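### 3.2 Posting habits across communities

We collected 3,676 comments from three hobby forums hosted on Plolta during September. Each forum had a different rule on account age: none, one week, or one month. Comments came from 454 accounts, most of which posted only once or twice. Following Overgaard and Guthrie, we treated a reply to a reply as a sign of conversation and left out threads with fewer than three comments. 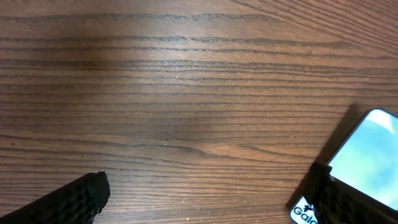 Figure 3. Wood grain with glare and small pale specks.

Accounts with no link to a real name wrote longer replies than those that gave one. The gap was largest in the Stelletstead forum, where nearly 20 percent of threads went past the tenth reply. Moderators there removed few comments, and most of the removals were for advertising. We did not find the same pattern in the Clitport forum, which has a one-month rule and a smaller group of regular posters. Votes were hidden for the first hour in both, so early scores are left out of the analysis in Section 4.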